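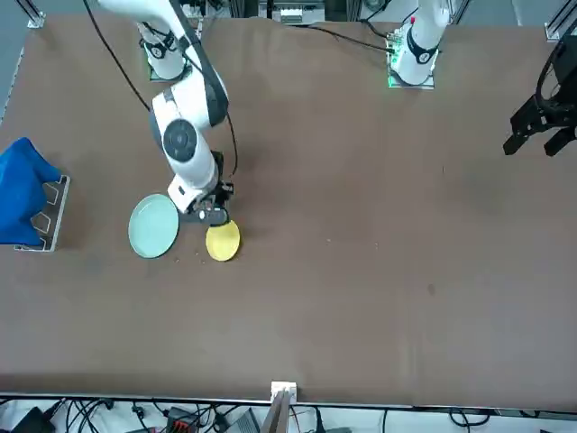
rattlecan71 wrote:
I'd bolt everything down before touching the software. We lost most of a winter at our place chasing a calibration drift that was one loose foot on the table. Two arms on one table will shake each other, and the faster you run them the worse it gets.

plumbob_kit
Joined the Netia build thread on May 3, 2022

Good point, and yes, both arms are on their own mounting plates now, and the plates go straight to the frame. For anyone just finding the thread: Netia is our two-arm kitchen cleanup build at the Sutcliffe shop. Goal for this round is bowl, plate, sponge and cloth. Pick them up, put them down somewhere sensible, wipe a patch of table. I love this stage so much. Every evening something new moves!

The tabletop is covered in brown fabric. Bare tops gave us glare on the overhead camera and the plates skated away from the fingers every time. The fabric does wrinkle, so we pull it tight before each session.

gantry_goose
What are you running for control? Last I read you were still on the Konitus boards.

plumbob_kit
Still Konitus for the low level stuff, with Pliltell on top for recording and playback. Pliltell took six evenings to set up and I'd do it again tomorrow. Once it's going you can drag an arm through a motion, save it, and have the other arm wait on a signal from the first. Two-finger grippers on both sides, same fingers, so spares are easy.

Sponge pickup is at 71 good grabs out of the last 80-ish... no wait, wrong page of the notebook. 71 good grabs this week, and I didn't write down the misses. I will start writing down the misses. 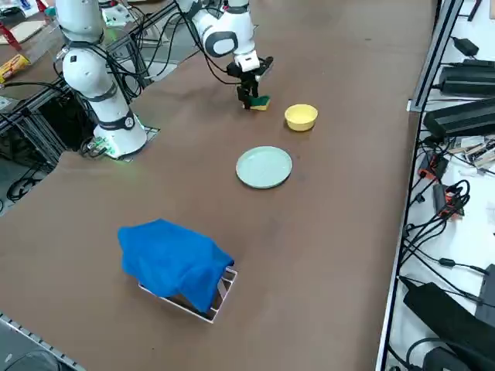 gantry_goose wrote:
Sorry, but without the misses that number doesn't mean a thing. Also I still think soft fingers are the way to go for anything you squeeze. Hard fingers on foam give you a different grip every time, and then your wipe path is off before you start.

plumbob_kit
Fair on the misses! On the fingers I don't agree. We tried silicone pads and they were great on the sponge and awful on the plate rim – too thick to get under the edge. Hard fingers do both if you close slowly. The wipe height is the fussy part for us. Too high and it skims, too low and the arm faults out. We're moving it down 6 mm from the old setting and trying that for a few days.

rattlecan71
Slow close, agreed. But fix the height by feel, with a force limit. A number you typed in will be wrong the next time somebody re-stretches that fabric.

plumbob_kit
Ooh, okay, that would explain Thursday. Does Konitus give you motor current fast enough for that?

rattlecan71
Fast enough for wiping. I wouldn't try it for anything quick. Average over 8 readings and set the limit a bit above what you see when the arm moves through air.

foldingstock
Cloth person checking in. How are you grabbing the cloth? Mine always comes up as a lump.

plumbob_kit
Same, lump every time. Plan is to leave folding alone for now and just get it on and off the rack with either arm. If you have a trick for finding a corner, please post it, I'd try it the same night.

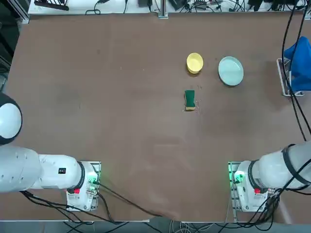
Bowl, plate and sponge together on the brown top, blue cloth on the wire rack.

foldingstock
No trick, only patience. I pinch anywhere, lift high, and let the second arm take the lowest hanging point. Do that twice and you often end up with a corner in each gripper. It needs a lot of headroom though.

gantry_goose
That works on thin towels. On thick ones I gave up.

plumbob_kit
Headroom we have. Trying it after the force limit is in, and I'll post the count with misses this time.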